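Ollier Cell Runtime
Motion planning, perception and task sequencing for two-arm tabletop cells

Overview

Ollier is a software package for cells in which two six-joint arms share one work surface. It covers camera registration, object detection, grasp selection, collision checking between the arms, and logging. It runs on a standard Linux workstation connected to both arm controllers and to the gripper drivers. No code runs on the arm controllers beyond a small motion client, and the vendor's safety functions stay in charge at all times.

The package is developed and supported by Trallovach. The current release is 8.2, dated 7 Jan 2025.

Shared workspace planning

Most two-arm cells are programmed with fixed zones: one arm waits outside a zone until the other has left it. Ollier does not use zones. Each arm's planned path is held as a swept volume with time stamps, and the planner accepts a new path for the second arm if the two volumes stay apart by the set clearance. The default clearance suits parallel grippers with short fingers. Raise it if you have cable loops at the wrist, and enter the loop as a capsule in the tool model.

In a sorting task with one bin, this lets one arm go down to a brick on the open table while the other has its gripper in the bin. If no path can be found within the time limit, the arm with the lower task priority holds position and the planner tries again from the next waypoint.

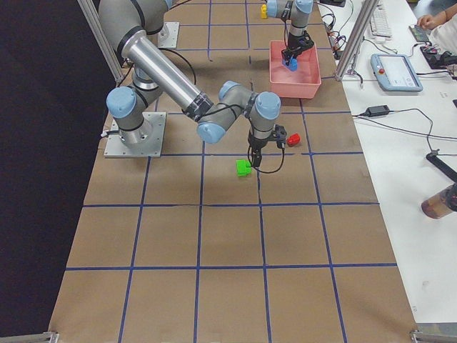

Camera registration and surface grid

The runtime takes images from fixed cameras and from a camera at each wrist. All cameras are registered to the same table frame. There are two methods.

Board method: a printed calibration board is placed on the table and each arm visits a set of poses. Use this for first setup and after any camera has been moved.

Grid method: strips of tape on the work surface are used as a reference between board calibrations. The grid does not need to be accurate. The perception module records the layout once as a surface map, including gaps, offsets between strips, and folds in the tape, then matches later images against that map. Blue tape on a plain brown or gray surface gives good contrast under normal room light.

The grid method corrects small drift in position and rotation. It does not correct lens distortion, and it will report a fault if less than the set share of the map can be matched. Replace the map whenever tape is added, removed or pressed back down. A strip that has come away from the surface can shift between runs, and the matcher will treat the shift as camera drift if enough of the view depends on it.

Wrist view and grasp check

After the fingers close, the wrist image is compared with the grasp model for that part. With studded toy bricks the check uses the top face: stud outline, stud spacing, and the angle of the row against the finger edges. The result is a corrected pose of the brick in the gripper, passed to the place planner before the arm moves away.
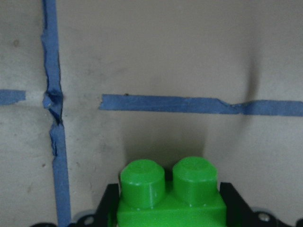 The corrected pose matters more for placing than for dropping into a bin. For bin tasks the check can be set to confirm only that a part is present, and this shortens the pause after closing. For placing, use the full check. Glossy parts may show bright highlights on curved sides, and the stud detector masks these before fitting. If the highlights cover most of a stud rim, lower the exposure of the wrist camera first and adjust detector settings second.

The shadow of a held part on the surface behind it is also masked. The mask is taken from the gripper model, so an outdated finger model will produce poor masks. Update the model whenever fingers are changed.

Task sequencing

Tasks are written as plain text files. A task names the parts, the target, the arms allowed to handle each part, and what to do on a failed grasp. The sequencer assigns parts to arms at run time by reach and by path length. A part can be tied to one arm if needed.

Start conditions are checked before the first motion: both grippers open, all named parts found, target found, no unknown object above the height limit. Parts may lie at any angle. A brick standing on end is matched as a separate resting pose, and each resting pose needs its own grasp entry in the part file.

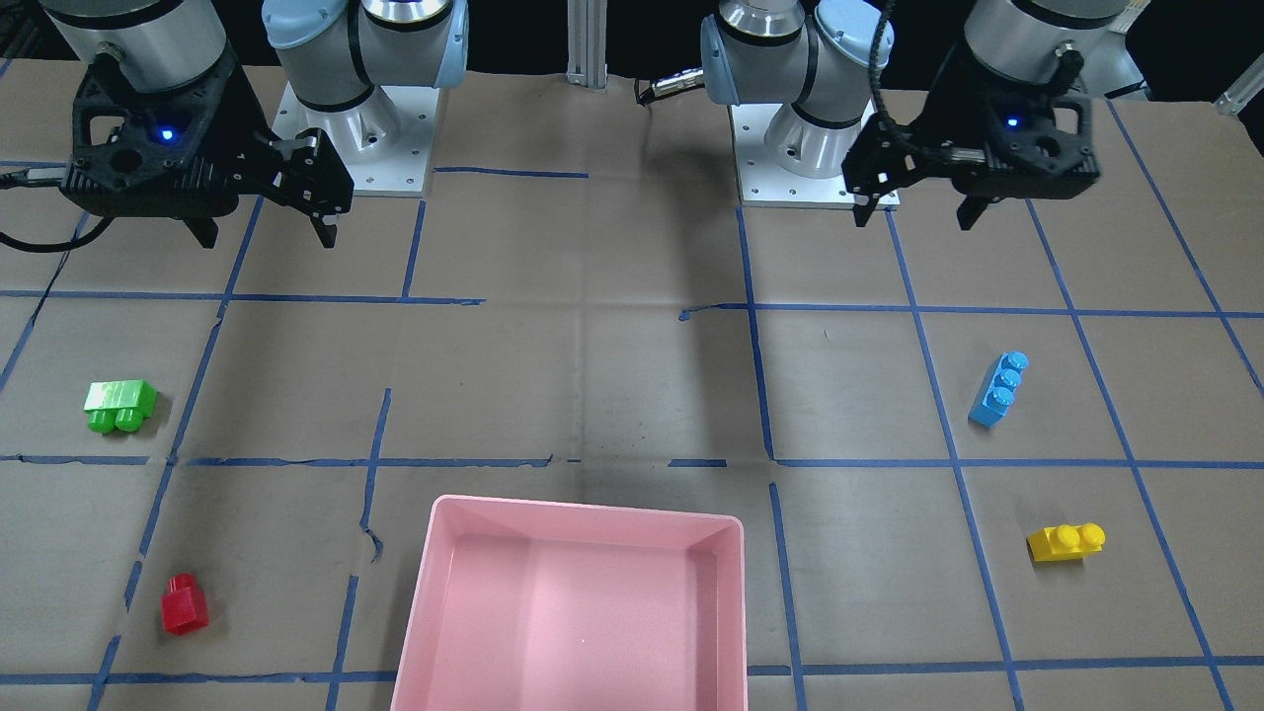
Open grippers, four bricks on the grid, empty bin at the front.

"Left" and "right" in task files always refer to the arm names set in the cell file, never to the camera view. A camera that faces the arms will show them the other way around. The viewer has a label overlay for this purpose.

Logging and replay

Every run is stored as one file with joint positions, gripper state, all camera streams and planner decisions on a common clock. The Flusik viewer, included with all licenses, opens these files and steps through them. Rejected paths can be displayed together with the pair of links that caused the rejection.

Replay on hardware is available in two modes. Exact replay repeats the recorded joint motion and requires parts in their recorded positions. Adapted replay keeps the task order but plans again from the current images.

Specifications

Arms per cell: 2
Cameras per cell: up to 8
Planner update rate: 100 Hz
Part files included: 103
Gripper types: parallel, two-finger
Task file format: plain text, UTF-8
Log export: CSV and video

Limits

Ollier is not a safety system. Emergency stop, speed limits and guarding must be set up on the arm controllers and in the cell itself. Transparent parts are not supported by the standard detector. Soft parts can be picked, but the grasp check will return presence only.

Ordering

Licenses are sold per cell and include updates for the current major release. The Vaněk driver pack, needed for grippers with a separate control box, is ordered as an add-on. For a trial license or questions about an existing cell, contact Ese Iyamu in technical sales and include the cell file and one run log – the log can be short.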